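## 4. Setting the feet and leveling the Vusel folding table

Read this section before you put any weight on the table. Work on a hard floor if you can.
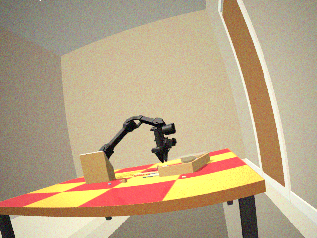 Leveling takes a few minutes and needs the 5 mm key from the parts bag. You will also need a spirit level, which is not supplied.

1. Open the legs one at a time until each brace clicks.
2. Turn all the feet in as far as they will go. Finger-tight is enough.
3. Set the table where it will be used. Moving it later means starting over.
4. Lay the level along the long side and read it.
5. Unscrew the foot at the low end, half a turn at a time, until the bubble sits between the lines.
6. Turn the level to the short side and repeat.
7. Press down on each corner. If the table rocks, lower the foot that lifts – do not raise the others.
8. Tighten the lock nuts with the key.

**Note:** The feet have 20 mm of travel. If you run out, put a Prulport floor pad (part 1164) under the low leg and begin again at step 4.

**Caution:** The maximum load is 85 kg, spread evenly. Do not sit or stand on the table.

**Caution:** Keep fingers away from the braces when folding. They close fast.

### 4.1 On carpet

Thick carpet settles under the feet. Level the table as above, leave it overnight, then check it again. Expect to give one or two feet another half turn.

### 4.2 Replacement feet

Feet from the older Skavavon model have a different thread and will not fit.

Section revised 15/09/1999, Y. Luangrath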